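Adstead, June 7, 2024 – Widard has released version 10 of Dritton, its stock control software for hospital supply rooms. The update adds batch expiration tracking, shared reorder lists and a new export format for purchasing departments.

Dritton 10 reads standard barcodes and stores each batch under its own record. A single site license covers up to 2,239 item types and 126 storage locations. Reorder points can be set per room or per building.

"Supply staff asked for fewer screens between the count and the order," said Edem Ankrah, product manager at Widard. "The count sheet and the order form now share one page."

Existing customers can install the update from the account page. Records from version 9 are converted during setup – older files must first be opened in version 9. The Antwi label printer driver is included. Support for version 8 ends in October.
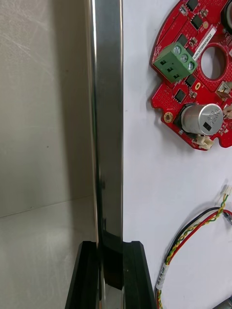
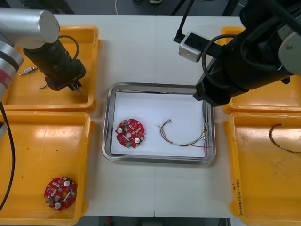 Filed under: Software, Health Care Supply

Widard develops inventory software and has 100 employees. Its head office is in Adstead.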